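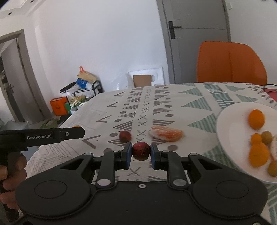

Fruit table, main room. Round fruit, wrapped orange segments and the shared plate.

Food and table check, Stemside day room
Done on: 11th February
Checked by: Raimonds Siliņa
Copy to: Malachy Hennessy (kitchen), Brendan Dunne (building)

Marks used: OK / To fix / Not checked. The comments are mine. If I have written something unclear, please ask me before you change the list.

1. Table and cloth

1.1 Table stands firm when leaned on. OK
Comment: I pushed at each of the 4 corners. It moved a little at the window side, but it did not rock.

1.2 Cloth is clean at the start of the session. OK
Comment: This is the white cloth with the grey and green pattern. Small spots of juice are difficult to see between the triangles, so please look from the side, near the window, and not only from above.

1.3 Cloth does not hang where a chair can catch it. To fix
Comment: On the door side it hangs too low. I folded it under for today. Brendan has clips in the store from July and I ask him to bring them.

1.4 Floor under the table is dry and free of peel. OK

2. Whole fruit

2.1 Fruit is washed before it comes to the room. OK
Comment: Malachy signed the kitchen sheet. Stickers from the shop must also come off in the kitchen, please.

2.2 Skin is whole, with no soft places or mould. OK
Comment: I turned over the apple and all the fruit on the plate. The small dark red one with the speckled skin I pressed lightly with the thumb, and it was firm. A bruise hides very well on such a dark skin.

2.3 Fruit with stones is named on the card. To fix
Comment: There was no card. From a distance a plum and a small apple look almost the same, and a person who bites quickly can hurt a tooth. Hauke Pfeiffer wrote good cards last year and I think they are still in the drawer.

2.4 Round fruit cannot roll from the table. To fix
Comment: The red apple was directly on the cloth, and the oranges on the plate were safe. I would like to see everything round on a plate or in a bowl when it is not in use. An apple on the floor is a small thing until somebody steps on it.

3. Peeled and cut fruit

3.1 Peeled fruit is covered. OK
Comment: The orange segments were in clear plastic. Good.

3.2 Cover shows the time of peeling. To fix
Comment: Nothing was written. Malachy told me they were peeled the same morning and I believe him, but the next person who checks cannot know this.

3.3 Cut pieces are kept apart from unwashed skins. OK
Comment: There is a pale pink and white piece at the side of the big plate. Since the whole fruit was washed, I accept it. Next time I would prefer a separate small dish.

3.4 Cut fruit is thrown away at the end of the session. Not checked
Comment: I had to leave before the end. Lorcan Costello will look and write it here.
Added by L. Costello: All cut fruit went in the food bin, bin emptied. OK.

4. Plate

4.1 No chips or cracks. OK
Comment: I went with the finger along the rim of the large white plate.

4.2 Plate is not too full. OK
Comment: It can take the big oranges and the small greenish ones without a heap. One more large orange would be too much.

4.3 Plate stands fully on the table. OK

5. Hands and allergies

5.1 Soap and paper towels at the sink. To fix
Comment: Soap yes, towels almost finished.

5.2 Allergy list has been read. OK
Comment: Citrus is on the list for one person. She was told where the oranges are and sat at the other end.

Still open: 1.3, 2.3, 2.4, 3.2, 5.1
Brendan takes 1.3 and 5.1. Malachy takes the others. I will come again when both have signed.

R. Siliņa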